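Zoton Canvas Garden Tool Bag, Cream and Green

Item no. 2470
In stock – usually sent within two working days

A plain canvas bag for the small tools you carry from shed to border and back. The main space is open at the top, so longer handles can stand up in it, and the stitched pockets on the front take labels, twine and a pair of snips.

Width: 300 mm
Weight empty: 517 g
Colour: cream with dark green trim
Care: brush off dry soil, then sponge with cold water. Do not tumble dry.

Tools, gloves and bottles are sold separately. The Kasia hand cultivator (item no. 658) fits with its handle upwards. Bags ordered before April came with a paper sleeve – these are now sent without one.

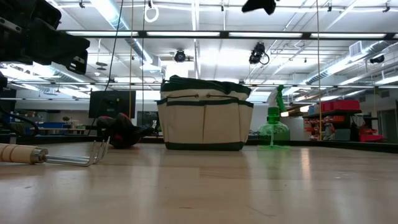 Tool bag in cream and green, with hand cultivator, glove and spray bottle.

Customer review
Bought for the allotment and used most days. The pockets are a good size for seed packets. I would have liked a longer strap, but it holds what I need.
Kwok-wai Shih, Aug 9, 2018

Returns accepted within 30 days if unused.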